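Ososari opens furnished rooms at Moradi House ahead of February arrivals

26th January

Ososari, the furnished lettings firm, has opened the first bedrooms at Moradi House in Cindomton. Tenants can move in from February, and bookings are being taken now.

Each bedroom comes with a bed, a wardrobe and a place to hang clothes. Bedding is included in the rent.

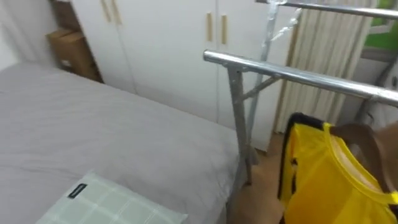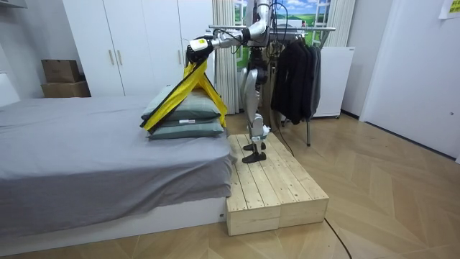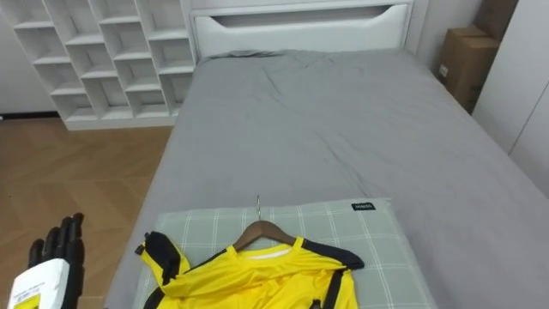
Grey bedding and a pillow on the bed in one of the Moradi House rooms.

Ososari Press Office

Moradi House has 59 bedrooms over four floors. The building was used as offices until Ososari took it on, and the work to turn it into homes was carried out by Burus, a building firm based in Cindomton. The first two floors are finished. The upper two will follow later in the year.

The rooms are let at 900 pounds a month, with heating, water, broadband and bedding all covered. The shortest let is nine weeks. There is no fee for moving from one room to another within the building, provided the new room is free and the old one has been left clean.

Ososari chose plain colours for the bedrooms. Sheets are grey, pillows are in pale greens and the wardrobes are white with light wooden handles. The firm asked tenants at its other buildings what they would change about their rooms, and 252 of them replied. The most common request was for more places to hang clothes. Many said that shirts, sports tops and work clothes ended up on the bed or over the back of a chair, even when there was room in the wardrobe.

As a result, every bedroom at Moradi House has a metal clothes rack as well as a wardrobe. The rack can be used for drying or for keeping the next day's clothes to hand -- a football shirt on its hanger, for instance, or a uniform. Racks may be moved about the room but should be kept clear of the door and the heater.

Wooden hangers are supplied. Tenants may bring their own pillows and covers if they prefer them, and the ones provided can be handed in at the front desk. Fresh sheets are given out every fortnight. Used sheets should be left in the linen room on the ground floor by noon on the day of the change.

There is a laundry on each floor with washing machines and dryers, and a shared kitchen at the end of each corridor. Bicycles can be kept in the covered store behind the building. Car parking is not included, but there is a public car park on the next street.

Viewings can be booked through the Ososari website or at the front desk of Moradi House. Anyone who has already put their name down will be sent a list of free rooms first -- there is no need to apply again.

Notes to editors

Ososari lets furnished rooms and small flats to people who are working or studying away from home. Further pictures of the bedrooms and floor plans are available from the press office on request.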